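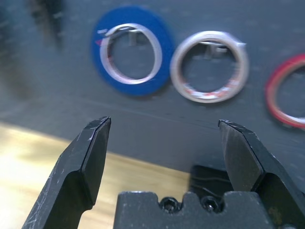

*Figure 1. Wrist camera view, fingers open, with the wall rack behind the table.*

# Unit 7: Learning to pick from a wrist camera

Handout for the Thursday section. Read it before you start the lab sheet.

## 1. What the policy gets as input

The policy we study in this unit takes one color image from the wrist camera and the current finger opening. It gets no depth image, no overhead view, and no map of the workspace. From those two inputs it predicts a short chunk of motion for the hand, measured relative to where the hand is now.

Figure 1 is a typical input for the tape task. The fingers are sharp and take up both sides of the image. The three rolls hang on the gray wall past the table, and they are blurred. Most of what the policy needs to know about the target is in that blurred part. The color of each roll survives the blur well, and so does the pale ring at the core. The printing on the clear roll does not.

The instruction names a roll by color: "blue," "clear," or "red." The policy has to move toward the right one, line up with it, close, lift it off its hook, and back away.

## 2. Why use relative actions

Suppose we record the hand position in the coordinates of the robot base. If the table is moved by the width of a hand, every recorded action is now wrong for the new layout. With relative actions, the same image leads to the same motion, wherever the base happens to be.

The cost is drift. Small errors in each step add up, and there is no fixed reference to pull the hand back. We deal with this by predicting short chunks and looking at a new image before each one. In the Grorkwood setup, a chunk is 11 steps long and the first 7 are executed. The rest are thrown away.

Work through this for yourself: what happens to the drift if all 11 are executed? What happens to the running time if only one is?

## 3. The training data

The Grorkwood set has 700 demonstrations of the tape task. Each one was recorded with a person guiding the hand. The order of the rolls and the height of the hand at the start were changed between sessions.

Two things to keep in mind when you load it:

- The finger opening is stored in millimeters, but the action files use a scale from 0 to 1. Convert before you compare them.
- Some demonstrations start with the target partly outside the image, like the red roll in Figure 1. Do not filter these out. We need them in Section 5.

## 4. Masking the fingers

The fingers are in every image and always in nearly the same place when open. It seems reasonable to black them out, so that the network spends its effort on the rest. Trimesano is the version of the policy with this mask. Stastier is the version without it. Everything else is the same, including the batch size of 32.

Trimesano trains faster at first. Its loss is lower for the early part of training, and the two curves then meet. On the robot, Trimesano is worse. It reaches the correct roll as often as Stastier does, but it closes too early or off center.

Our reading is that the finger tips are useful to the network as a ruler. When a tip passes in front of the roll, or the gap between the tips lines up with the core, the image tells the policy how close it is. The mask removes that cue at the moment it matters most.

There is a second possible reading. The mask was drawn for open fingers, so when they close it covers part of the target as well. The experiment as run does not separate the two. A mask that follows the fingers would be a fair test, and it is one of the project options.

A related question comes up every year: do scratches and chips on the fingers matter? In this dataset one pair was used throughout, so we can't say. A network could in principle learn to rely on such marks. Changing brightness and color during training does not protect against it, as the marks stay in the same place.

## 5. Targets at the edge of the image

When the target is cut off at the side, the policy has to turn or shift toward it before anything else. Stastier handles this well if any clear piece of the colored band is visible. If the roll is out of view altogether, it tends to drift toward the nearest roll it can see, whatever the instruction says.

The Economou variant adds a short history of past images. It does better when the target was visible a moment ago and has since left the view. It does not help when the target has never been seen, and it uses more memory on the robot computer.

## 6. For the lab

1. Train Stastier on the full set and on the subset with edge targets removed. Use the same seed.
2. Plot both losses on one graph, then report success for each roll color separately.
3. For every failed run, write down the stage: approach, alignment, closing, lifting, or retreat. Use "unclear" if you can't tell from the video.
4. Compare your closing failures with the discussion in Section 4. One paragraph is enough.

Turn in the graph, the failure table, and the paragraph as one PDF. Code goes in the course repository under your group number.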